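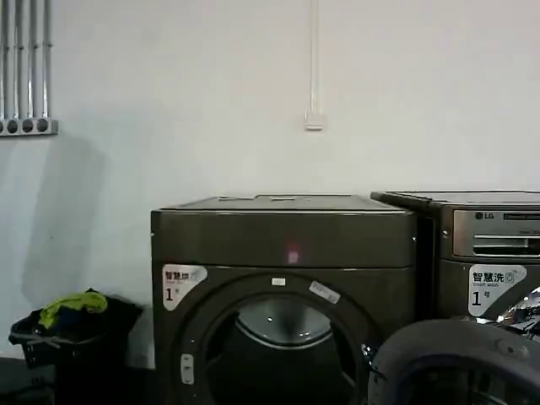
How to Book and Use the Shared Laundry Room

Residents' guidance, Magbanua House
Last revised May 30, 2021

This page explains how residents of Magbanua House may reserve a laundry session, pay for it and leave the room in order for the next household. It replaces the printed sheet issued in January. Residents of the Firkaler building follow the same procedure but use their own door code.

Before you begin

You will need your flat number, your resident card and a payment balance of at least one session. New residents receive their card with the keys. If your card does not open the laundry room door, contact the building office before making a booking, as sessions missed through a faulty card cannot be refunded afterwards.

Sessions last 100 minutes. Each household may hold no more than 5 bookings in a calendar month. Unused bookings do not carry over.

Step 1. Reserve a session

Sign in to the Onex booking page with your flat number and the password on your tenancy letter. Choose a date, then a start time. Sessions shown in grey are already taken. Select Confirm and wait for the booking number to appear; a session is held only once that number has been issued.

Residents without internet access may book by telephone through the building office, extension 71. Please have a second choice of time ready.

Step 2. Sort and check your washing

Sort at home where possible. Table space in the room is limited and must be kept free for folding. Empty all pockets, close zips and turn printed garments inside out. Read the care label on each item, paying particular attention to the drying symbol: a square containing a circle means that the item may be tumble dried, and the same symbol crossed through means that it may not. One dot inside the circle calls for low heat, two dots for normal heat.

The following must not be dried by machine on the premises:

Items marked with cooking oil, paint thinner or petrol, even after washing
Foam-filled cushions and rubber-backed mats
Waxed coats
Pet bedding with a plastic lining

Step 3. Start the wash

Hold your card against the reader beside the door and enter your booking number. Measure detergent according to the packet and the hardness of the water, which in this district is moderate. Too much powder leaves a residue in fabric and lengthens the rinse. Fabric conditioner goes in its own compartment, never directly on clothing.

Load the drum loosely. As a rule, you should be able to place a flat hand between the washing and the top of the drum.

Step 4. Dry

Clean the lint filter before every load, including the first. Shake out sheets and duvet covers so that smaller items do not become trapped inside them. Choose the shortest programme suited to the fabric — a second short cycle is kinder to cotton than one long one. Allow the cooling period at the end to finish before opening the door.

Do not leave a dryer running if you are going out of the building.
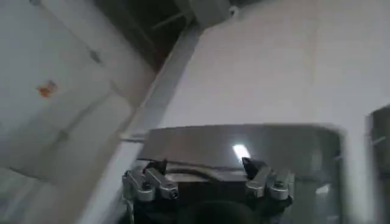

Analyn Ambrosio writes that the cooling period should be counted when choosing a programme, having twice found her session over with a load of towels still in the drum. The office agrees. Please allow 15 minutes at the end of your session for cooling, folding and clearing up, and start the final cycle accordingly.

Step 5. Leave the room in order

Remove all washing by the end of your session. If the previous household's washing is still in a machine when your session begins, you may place it in a clean basket on the shelf by the door. Wipe the detergent drawer, put lint in the covered bin and leave washing machine doors ajar — dryer doors should be closed.

Cancelling a booking

Bookings may be cancelled without charge up to 12 hours beforehand. Later cancellations are charged at half the session rate. To cancel, open your booking on the Onex page and select Release.

Reporting a fault

If a machine stops or shows an error code, do not attempt to force the door. Note the code, switch the machine off and report it to Akura Property Services, quoting site reference 1014. The session fee will be returned to your balance once the fault has been recorded.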